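4.2 The board and the blocks

Before turning to how people arranged the blocks, we would like to spend a little while on the things themselves, and on the surface they were set down on. In our experience the table gets one line in a methods section and is then forgotten, although the families who came to our play room in Ornville certainly did not forget it. They leaned on it, ran their palms over it, remarked on how nice it was, and in a fair number of cases asked us where they could buy one.

The board we settled on is a big rectangle of pale wood, glued up from planks, and it was the third surface we tried. The first was a white laminate tabletop, which was easy to wipe and unpleasant to sit at (the lamps in the Ornville room glare on anything glossy, and by four in the afternoon everyone was squinting). The second was a gray felt cloth borrowed from our colleagues at Plalthorpe. Children loved the felt, but blocks did not slide on it, and so much of what we wanted to watch had to do with sliding: the lazy push of a cube toward its neighbors, the little nudge that closes a gap. On wood a block travels easily and makes a small sound when it meets another, and we came to think that the sound mattered a good deal to how tightly people packed their groups.

The blocks come from the Wuisan set, which will be familiar to readers of our earlier work with the Fundudmont preschools. We kept it for sentimental reasons as well as practical ones. The sides of the pieces are finely ribbed, so a small hand or a stiff one can get a good hold, and the colors are strong enough that two people talking across a table can say "the blue one" or "the green one" and be understood at once. Where there was more than one piece of a color, we found that people fell back on shape very naturally, and we never had to teach anyone to do it.

Each visit lasted 40 minutes, of which the first 20 were given over to free play with no instructions at all. We are very glad we allowed so much time for this. Many visitors began by spreading everything out to the edges of the board and only later drew the pieces in, and had we hurried them along we would have recorded the spreading and missed the gathering. In nearly 3 visits out of every 4, counting adults and children together, the free play ended with most of the blocks in a single close group.
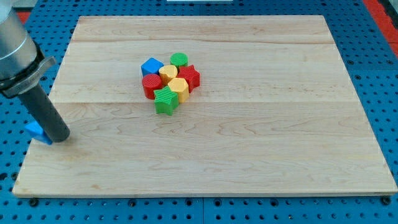 117

Figure 3. A close group of seven blocks toward the upper center of the board, with another small blue block away from the group. Seams between the planks cross the wood.

The group in Figure 3 is of the kind we call a huddle, meaning that the pieces sit close together without forming a row or a tower. Cubes and cylinders are treated alike for this purpose, so the tilted blue cube and the green cylinder standing at the back both count toward it. The separate blue block we score as a stray, whatever color its neighbors might be.

A word should be said here on the seams. We had worried at first that people would take the joins in the wood as lines to be built along, and we went so far as to price a board without any. Our 2 coders therefore marked, for every layout, whether a block had been lined up with a seam, and they did so separately before comparing their sheets. Alignment of this sort was rare among adults and rarer still among the younger children, who seemed far more taken with the dark streaks in the grain. One of them told us the streaks were rivers, and parked a cylinder beside one for the rest of the visit. We have left such layouts in the analysis, and the rules for scoring them are set out in Section 4.3.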